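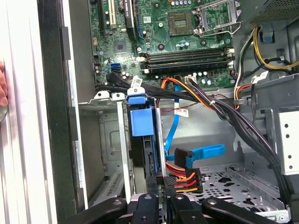 Foto: Weronika Piątek / Skenico

Torre recondicionada da Skenico, lote 1344: vale a pena para quem gosta de abrir coisas

17 de maio de 2020

Vou escrever isto depressa que tenho a segunda torre à espera. Comprei 2, iguais, 350 zlotys cada. Vêm sem garantia de nada a não ser que ligam. Ligaram as duas. Pronto, o essencial está dito, o resto é detalhe.

A ideia era ter uma máquina para escritório e outra para o pessoal do atelier aprender a mexer. Tirar processador, pôr processador, memórias, cabos, essas coisas. Portátil não serve para isto, tudo colado. Torre antiga de escritório sim. A placa-mãe diz DELL, verde, daquelas de sempre.

O socket. É a primeira coisa para onde olho numa usada. Moldura metálica com alavanca, abre bem, fica aberta sozinha enquanto se trabalha. Vi à lupa, contactos limpos, nada dobrado. Já me aconteceu com outro vendedor (não digo o nome) receber uma com um canto todo amassado e depois foi uma guerra de mails até julho. Aqui nada disso. A alavanca é um bocado dura na primeira vez, faz aquele barulho de que se vai partir tudo. Não parte. Empurrar para o lado antes de levantar.

Memória: 4 ranhuras, patilhas claras nas pontas. Uma delas prende menos que as outras, a mais afastada do socket. Funciona. Mas noto. Na minha, claro, na vossa pode ser outra coisa.

Pó. Havia. Pouco para uma usada, mas a Skenico anuncia "limpa por dentro" e limpa por dentro não era. Pincel macio e ar comprimido, dez minutos, e com a ventoinha presa com o dedo para não girar à maluca. A pasta térmica estava seca como giz. Contem com isso e comprem uma bisnaga. Usei a Vernix que tinha na gaveta, cumpre, custa pouco, o bico é que é péssimo e sai sempre a mais na primeira vez.

Cablagem. Aqui é que torço o nariz. O molho que sai da fonte é grosso e atravessa a caixa, e quando se quer chegar às memórias está sempre ali. Há abraçadeira e um clipe de plástico azul na parede, ajuda. Não chega. Acabei por cortar uma abraçadeira e refazer tudo mais junto à lateral. Melhorou bastante. Se forem fazer o mesmo, alicate de corte pequeno e muita calma, os fios amarelos passam mesmo rente.

Agora os discos, que é a parte boa.
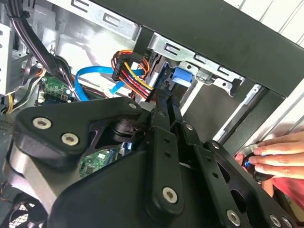
Gaiola dos discos e patilha azul. O cabo SATA é o azul claro.

A patilha azul é a melhor peça desta caixa. Aperta-se, puxa-se, sem chave nenhuma. Depois de anos com parafusinhos a cair para debaixo da placa, é um luxo. O plástico parece rijo, não range, não tem marcas brancas de dobra. A gaiola em si é chapa, com rasgos e furos por todo o lado, e as arestas... cuidado. Fiz um golpe no polegar logo na primeira montagem. Nada de grave mas sangra que se farta. Luvas finas, ou então lixa nas duas arestas de baixo, foi o que fiz na segunda vez.

O cabo SATA faz uma volta em U que me irrita. Funciona na mesma. Eu punha um mais curto.

Pus um SSD que tinha cá por casa. É preciso adaptador para o encaixar como deve ser, não vem nenhum. A Stanisława Makowska, que comprou uma do mesmo lote, prendeu o dela com fita de dupla face e está contentíssima. Eu não consigo, faz-me confusão. Encomendei o suporte da Trurkness, chapa dobrada, entra à primeira, vem com os parafusos certos. Recomendo sem pensar muito.

Montagem em cima de que mesa? Perguntaram-me isto no último texto por isso respondo já. Torre deitada, lado aberto para cima, sempre. De pé é pedir que caia qualquer coisa lá dentro. E um tabuleiro ao lado para as peças, com divisórias, senão no fim sobra um parafuso e passa-se a tarde a pensar de onde era.
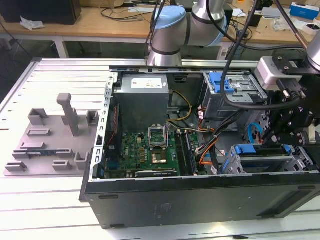 Com tudo montado outra vez, arranque rápido, silenciosa qb. Ouve-se a ventoinha nos primeiros segundos e depois baixa. Ao lado do meu portátil é um descanso. Em carga ouve-se mais, normal, não é uma máquina de jogos nem quer ser. Folhas de cálculo, browser com demasiados separadores, um editor de imagem leve. Chega.

A chapa exterior preta disfarça bem os riscos. Tinha uns quantos em baixo, já nem os vejo. Pesa. Pesa mesmo, se for para andar a subir escadas com ela pensem duas vezes, eu subi dois andares com as duas e no dia seguinte não levantava os braços.

A fonte: não abri, não se abre, não façam isso. Cheira a nada, que é o cheiro certo. A etiqueta com as características está lá, tirem uma foto antes de fechar a caixa, dá sempre jeito quando se quer trocar alguma coisa.

Para aprender é ótima. Tudo à vista, tudo com espaço para as mãos (menos o tal molho de cabos), e se alguém estragar uma memória não é nenhum drama. A primeira vez que a malta do atelier tirou o processador demorou uma eternidade, à terceira já ninguém precisava de mim. Um aviso só: digam a toda a gente para pegar no processador pelas bordas e confirmar a orientação antes de baixar a moldura. Antes. Não é depois de fazer força.

Também vi a alternativa da Amarasinghe, mais nova, mais bonita, bem mais cara. Fecha com parafusos por dentro e os discos ficam atrás de uma tampa. Para pôr numa secretária e esquecer, talvez. Para abrir todas as semanas, esta.

O que gostei: a patilha azul, o socket em bom estado, espaço para trabalhar, preço.
O que não gostei: cabos no caminho, arestas da gaiola, "limpa por dentro" que não era, a pasta seca.

Entrega da Skenico dentro do prazo, caixa de cartão dupla, espuma nos cantos. Não trouxe cabo de alimentação e no anúncio dizia que trazia. Mandei mensagem, responderam no próprio dia, o cabo chegou depois em envelope. Tudo bem resolvdio.

Comprava outra vez? Sim. Se ainda houver do mesmo lote até sou capaz de ficar com mais uma para peças.

Quando acabar a segunda actualizo aqui com o que encontrar, quero ver sobretudo se a ranhura de memória mais frouxa é defeito da minha ou se são todas asim.

Weronika Piątek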